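検索 キーワードを入力 検索

白い机を一年使って思ったこと(Wolnessのくぼみ付きデスク)

わたしは日本語が母語ではありません。文がすこし変なところがあったら、すみません。でも机のことは長く使ったので、ていねいに書きたいと思います。買う前に日本語のレビューをたくさん読みましたが、だいたいは届いた日か、その次の週に書いたものでした。机は届いた日がいちばんきれいです。わたしが知りたかったのは、そのあとのことでした。

わたしの仕事は翻訳です。英語とウルドゥー語の書類を日本語にしたり、その反対をしたりします。家で座っている時間が長いです。朝の八時前から夕方まで座って、締め切りの前は夜も座ります。ですから机は、わたしには台所の包丁のようなものです。悪い机だと、一日ずっと小さい不便があります。

前に使っていたのは、Benddenという店で買った折りたたみの机でした。安くて軽くて、引っ越しのときは本当に助かりました。しかし文字を打つと画面がゆれました。消しゴムで何かを消すと、コップの水もゆれました。足のところの留め具が二年目にゆるくなって、紙をはさんで直していました。最後は紙が三枚になりました。それで新しい机を買うことにしました。

選ぶときの条件を、わたしはノートに書きました。まず、ゆれないこと。次に、辞書を開いたまま置けること。わたしはまだ紙の辞書を使います。それから、色が白いこと。部屋の壁が白っぽいので、黒い机を置くと部屋が小さく見えると思いました。値段は、できれば椅子よりも安いほうがいいと思っていましたが、これは守れませんでした。

Ghauriという会社の机も考えました。木の天板で、手でさわると気持ちがよく、店で長い時間さわっていたので店員さんに少し心配されたかもしれません。でも重すぎました。わたしの部屋は階段の上ですから、運ぶ人にわるいと思いました。配送の料金も別でした。机の本体はよいものだと思います。部屋が一階にある人は、見に行ってみてください。

Wolnessを選んだ理由は、前の縁のくぼみです。天板の手前のまんなかが、ゆるく内側へカーブしています。体がそこに入るので、ひじを机の上に置けます。最初、わたしはこれを飾りだと思っていました。店の人は「エルゴノミクスです」と言いました。この言葉は説明が短すぎると思います。使ってみると意味がわかります。まっすぐな机だと、手首だけが縁に当たって、ひじは空中にあります。くぼみがあると、腕の半分が机にのります。夕方の肩がちがいます。

組み立てについて。

箱は二つに分かれて届きました。一つは天板、もう一つは脚です。天板の箱は一人では階段を上げられません。わたしは友だちのNoreen Awanに電話して、来てもらいました。二人でも、階段の曲がるところで一回休みました。脚の箱は一人で大丈夫です。

説明書は絵だけで、文字がほとんどありません。外国人にはやさしいと思いましたが、絵が小さいので、右の部品と左の部品の区別がむずかしかったです。わたしたちは横の棒を一回反対につけて、全部はずして、もう一回つけました。ねじは最後まで強くしめないで、全部のねじが入ってから順番にしめるほうがいいです。説明書の最後のページに小さくこのことが書いてあります。最初のページに書いてほしかったです。

かかった時間は95分でした。Noreenさんが時計を見ていました。お茶を飲んだ時間も入っています。六角レンチは箱に入っていますが、短いので手のひらが痛くなります。家に長いレンチがある人は、それを使ったほうがいいです。

脚は金属で、横の棒もあります。この棒のおかげだと思いますが、ゆれは前の机とくらべて本当に少ないです。速く打っても、画面は静かです。強く押すと少しだけ動きますが、仕事で困ったことはありません。床は木なので、脚の下にフェルトを貼りました。フェルトは付属していません。400円で買いました。これくらいは箱に入れてもいいのではないでしょうか。

天板の表面の話。

ここがいちばん書きたいところです。商品のページには「よごれに強い白」と書いてありました。わたしはこの文をそのまま信じて買いました。今は、半分は正しくて、半分は足りないと思っています。

まず正しい半分です。液体のよごれには強いです。お茶、コーヒー、カレーの油、全部やりました(わざとではありません)。すぐにふけば、あとは残りませんでした。コーヒーを朝まで忘れたときも、ぬれた布でふたたび白くなりました。ボールペンの線は布では消えませんでしたが、消しゴムで薄くなって、次の日にもう一度こすったら見えなくなりました。鉛筆は問題ありません。

足りない半分は、灰色のすれたようなよごれです。
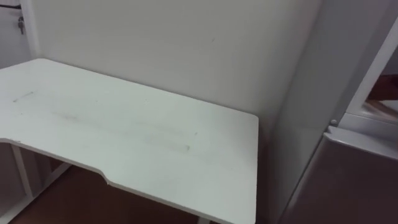

つやのない表面は、目にはやさしいです。昼に窓から光が入っても、まぶしくありません。前の机は表面が光っていて、電気の丸い形が画面の下にいつも見えていました。白い机を選ぶ人には、つやのないほうをすすめます。ただし、つやがないと、こすれたものの色が残りやすいようです。物をどけて上を見ると、まんなかに灰色のすじが帯のように広がっていて、その終わりのところに四角いうすい輪郭があります。左の端の近くにも、短いななめのよごれがあります。遠くからはあまり気になりませんが、一度気がつくと、わたしはどうしてもそこを見てしまいます。

わたしはまんなかに台を置いていました。ノートパソコンの高さを上げるための、Jomikの低い台です。底に四つの足があって、足は灰色のゴムです。毎朝これを少し前に引いて、夜は奥に押していました。たぶんこの動きがよくなかったのだと思います。台は持ち上げて動かすべきでした。持ち上げると軽いのに、人間はどうして押すのでしょうか。左のななめのほうは、何でついたのか、わたしにはわかりません。辞書の箱かもしれません。

そうじの方法をいくつか試しました。結果を書いておきます。

水でぬらした布。ほこりは取れますが、すじの色はほとんど変わりませんでした。毎日のそうじはこれで十分です。

台所用の中性洗剤をうすめたもの。少し薄くなりました。ふいたあとに、もう一度水だけの布でふかないと、手首がべたべたします。わたしは一回これを忘れて、午後ずっと気持ちが悪かったです。

メラミンのスポンジ。目立たない裏側の近くで小さく試しました。よごれは取れますが、そこだけ表面の感じが変わったように見えたので、まんなかには使いませんでした。つやのない表面に使うと、反対につやが出ることがあると、家具の修理をしている人に聞きました。わたしの机で広く試す勇気はありませんでした。

消しゴム。これが意外とよかったです。白い普通の消しゴムで、力を入れないで、同じ方向にこすります。小さいところなら、かなりうすくなります。しかし広い帯を全部消すには、消しゴムが何個いるのかわかりません。かすもたくさん出ます。わたしは手のひらぐらいの広さで練習して、つかれてやめました。

店に問い合わせもしました。返事は早くて、ていねいでした。「研磨剤の入ったものは使わないでください。デスクマットの使用をおすすめします」とのことでした。デスクマットはよい考えです。しかし、わたしは白い机がほしくて白い机を買ったので、灰色のマットで全部かくすのは、すこし悲しい気持ちです。小さいマットを台の下だけにしくのがいいと思います。今はそうするつもりで、ちょうどよい大きさのものをさがしています。

大きさと置き場所のこと。

わたしは机を壁にぴったりつけて置いています。右には背の高い白い戸棚があって、机の右の角がその手前で終わります。買う前に巻き尺で三回はかりました。三回とも少しちがう数字になったので、いちばん小さい数字を信じました。これは正しい考え方だったと思います。入らなかったら、あの階段をもう一度下ろすことになりますから。

壁につけるときに気をつけることは、コードです。天板には配線の穴がありません。奥の縁が壁にぴったりついていると、コードを後ろに落とすところがないのです。わたしは最初、右の横からコードを回しました。見た目はよくないですが、使えます。机を壁から少しはなせば後ろに落とせますが、鉛筆も落ちます。はなした一週間で、鉛筆を4本落としました。それでまた壁につけました。次の製品では、奥に小さい切りかきをつくってほしいです。手前にあんなに上手なカーブが作れるのですから、奥にもできると思います。

引き出しはありません。これは良いところでもあり、困るところでもあります。足が自由に動かせるし、下のそうじが楽です。赤っぽい茶色の床なので、白いほこりがすぐに見えて、わたしはよく机の下をふきます。引き出しがあったらこれはもっと大変でしょう。でも小さい物の場所がありません。クリップ、印鑑、切手、そういうものです。わたしは全部、戸棚のほうに入れることにしました。印鑑がいるたびに立つことになりますが、座りすぎの人には悪くないかもしれません。

くぼみについて、もうすこし書きます。

ほめるだけでは公平ではないので、不便なところも書きます。くぼみの分だけ、まんなかの奥行きが浅くなります。A4の紙をたてに置いて、その奥にキーボードを置いて、その奥に画面を置くと、まんなかはもういっぱいです。紙で仕事をする人は、店で実際の紙を置いてみてください。わたしは鞄に入っていた請求書を出して試しました。そのとき店員さんは何も言いませんでした。

もう一つ、椅子のひじかけの問題があります。わたしの椅子はひじかけが高いので、くぼみの縁に当たります。カーブのところに毎日当てると、縁の細い部分にきずがつくかもしれないと心配して、ひじかけを一段下げました。下げると入りますが、こんどは電話をするときにひじが低いです。椅子を先に持っている人は、ひじかけの高さをはかってから買うのがいいと思います。

子どもがいる家ではどうか、と同僚に聞かれました。わたしの家に子どもはいません。Noreenさんの息子さんが来て、一度ここで宿題をしました。くぼみが広いので、小さい体だと左と右があまって、ひじが遠いようでした。でも色鉛筆の線はきれいに消せました。ですから、大人用の机だと思いますが、よごれの心配はあまりしなくてもいいでしょう。

季節のことも少し。八月は、腕が天板にはりつきます。これは机の上に腕をのせられるくぼみの、予想していなかった結果です。うすいタオルを折って、ひじの下に置きました。冬は反対に、朝の天板がつめたいです。わたしは長袖を着るので問題ないですが、寒がりの人は覚えておいてください。木の机だったらちがうのかな、とGhauriの机を思い出すこともあります。

この一年でこわれたところはありません。ねじは、三か月目に一回しめなおしました。前の脚の上のところがすこしゆるんでいました。それからはゆるんでいません。天板はまっすぐです。重い辞書を13冊、左の端に一か月ほど積んでいた時期がありましたが、へこみは見つかりませんでした。

値段について。安い机ではありません。Benddenの折りたたみを二つ買って、まだおつりがあります。毎日使う人なら納得できる値段だと思いますし、週末だけ使う人には高いと思います。保証は一年で、わたしの保証はもうすぐ終わります。使ったことはありませんでした。

星をつけるなら、五つのうち四つです。一つへらしたのは、コードの穴がないことと、「よごれに強い」という言葉のためです。「液体に強い。ゴムの足のものを引きずらないでください」と書いてあったら、わたしは最初から気をつけて、天板は今も白かったかもしれません。商品のページを書く人に、これを読んでほしいです。わたしは言葉の仕事をしているので、こういうところが気になるのかもしれません。

また買うかと聞かれたら、はい、同じものを買います。色も白にします。そのときは台の下に、最初の日からマットをしきます。

追記 マットを買いました。うすいコルクのもので、台よりひと回り大きいです。灰色の輪郭はちょうどかくれました。帯のほうは左側がまだ見えます。消しゴムで、時間のあるときに少しずつやります。もっとよい方法を知っている人がいたら、お問い合わせのところから教えてください。返事は遅いですが、全部読みます。

お問い合わせ | © しろい机のメモ | ページの先頭へもどる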